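Edge line (road marking)

From Skirnberg, the back-roads encyclopedia

An edge line is the painted line that runs along the outer side of a road and tells you where the part you're meant to drive on stops. I've been writing up road markings for this site for ages and I still think edge lines are the best of the lot (sorry, zebra crossing fans). They're plain, they're everywhere once you start looking, and I learnt to drive without really noticing a single one.

What it does

By day an edge line mostly helps you judge how wide the road is. At night it earns its keep, especially when somebody is coming the other way with bright headlamps and you need somewhere else to put your eyes. My driving teacher, Dardo Gallardo, used to tell me to look down towards the near-side line until the other car had gone by, and I still do it on every dark road.

A solid edge line and a broken one can mean different things, and the meaning changes from country to country. In some places a broken line marks a side turning or a lay-by, in others it's used all the way along narrower roads. Colour varies too! White is the usual choice across Europe, while in the United States the left-hand edge of a divided road is yellow. Please check the local rules before you go anywhere, and don't rely on me.

Edge line and centre line

People mix these up, so I'll be quick. The centre line splits traffic going in opposite directions. The edge lines sit at the outside and have nothing to say about overtaking. A two-lane road can have both, with the middle one broken into dashes and the outer ones left solid, and that's the layout most of us picture when we think of an open country road.

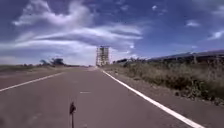
Manouchehr Kordestani wrote in to say that I'd skipped the narrow lanes, where there's often no centre line at all and the edge lines do the whole job, and that drivers there tend to keep further out from the verge than they should. Fair point, and I've added a bit on it.

Narrow roads

On a lane too tight for two proper lanes, some councils leave out the middle line and paint only the edges. The idea is that you slow down when you meet someone. I grew up near the Okano road, which was done this way for a stretch of 300 metres past the old dairy, and my mother hated it (she said it felt like driving down a corridor). I rather liked it.

How it's put down

Ordinary paint is cheap and wears off fairly fast. Thermoplastic goes on hot, sets hard and lasts a good deal longer. Tiny glass beads are mixed in or scattered on top, and those are what throw your headlamps back at you. There's also a raised kind with ribs across it, so your tyres rumble if you drift on to it – a horrible noise, and very good at waking you up.

See also

Centre line
Rumble strip
Cat's eye
Hard shoulder
Okano road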